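Ticket 898 — Cup cell, Traltivgate site
Opened by: Ánh Thái
Status: open

Since the cell took over tray loading, counter staff only set out cups and doilies. Two of them report standing by for longer than the old manual job took.

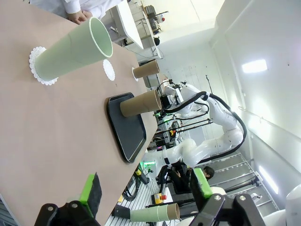
Wrist view, tray at the table edge.

Trí Hoàng: cycle limit set to 40 seconds. Staff asked where to stand — no marking on the floor plan yet. 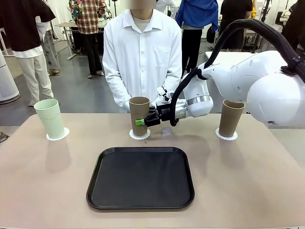 Side view, gripper on middle cup, tray empty.

Next: 15 cycles with one attendant, then review the shift rota.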